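Hisorton court shooting – trial moved?

millrace
Does anyone know if the trial is still on in Hisorton? The radio said the judge wants it moved to Pomare after the shooting on the courthouse steps.

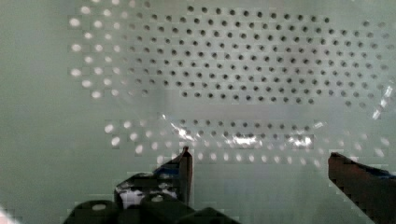

tobend: Moved, starting in September. The clerk's office confirmed it this morning.

millrace
Pomare is 100 miles away. The families can't drive that every day.
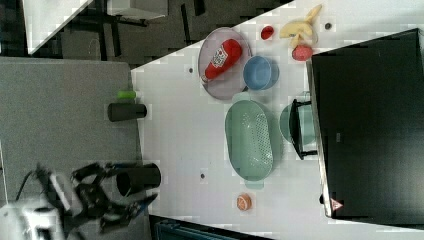

oldferry: They can watch by video from Vuvau. I'd rather have that than another shooting.

tobend
There were about 200 people outside and 3 officers. Moving it doesn't fix that – they need guards at the door.

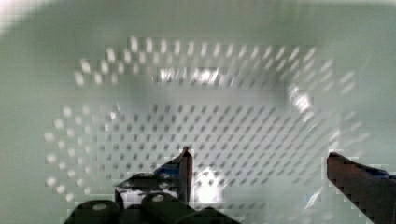
Local News > Courts

millrace
Brukurden has had metal detectors for years. Why don't we?

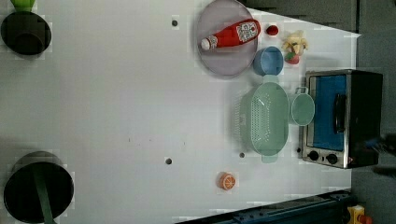 oldferry: The county voted them down twice.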